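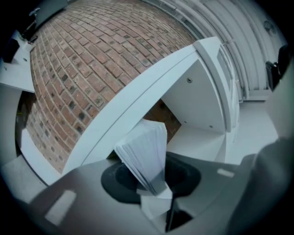
La brique revient, et par la grande porte

Il y a vingt ans, on la cachait sous trois couches d'enduit. Aujourd'hui, les acheteurs grattent le plâtre du bout de l'ongle pendant les visites, dans l'espoir d'en trouver ! La brique rouge a retrouvé sa place au salon, dans la cuisine et jusque dans les chambres d'enfants, et franchement, on ne va pas s'en plaindre.

Pour comprendre cet engouement, il faut passer une matinée à la briqueterie Antunes, où l'on cuit encore l'argile du coteau voisin. Le four tourne depuis juin sans s'arrêter. Les pièces y restent 102 heures, refroidissement compris, et ressortent avec des rouges, des bruns, parfois un violet presque noir quand la flamme est passée trop près. Ces briques-là, autrefois, partaient au rebut ou finissaient dans les murs de cave. Ce sont maintenant les premières que les architectes réclament.

Et puis il y a la récupération, un monde à part. À Landance, une ancienne filature a été démontée rangée par rangée : 80 palettes, triées à la main, brossées, empilées sous un hangar ouvert à tous les vents. On y croise des couples venus chercher de quoi monter une cheminée, des maçons qui soupèsent, toquent, écoutent. Une bonne brique sonne clair. Celle qui rend un bruit mat est fêlée et retourne sur le tas.

Reste la question du mortier, qui passionne les connaisseurs bien plus que la brique elle-même. Sur un mur ancien, la chaux s'impose : elle laisse respirer la terre cuite, là où le ciment la fait éclater au premier gel. Comptez un joint de 5 à 10 millimètres, légèrement en retrait si vous aimez les ombres, à fleur si vous préférez un mur calme. Le sable compte autant que le liant (un sable de rivière un peu blond donne des joints pâles magnifiques), alors faites des essais et laissez-les sécher avant de choisir.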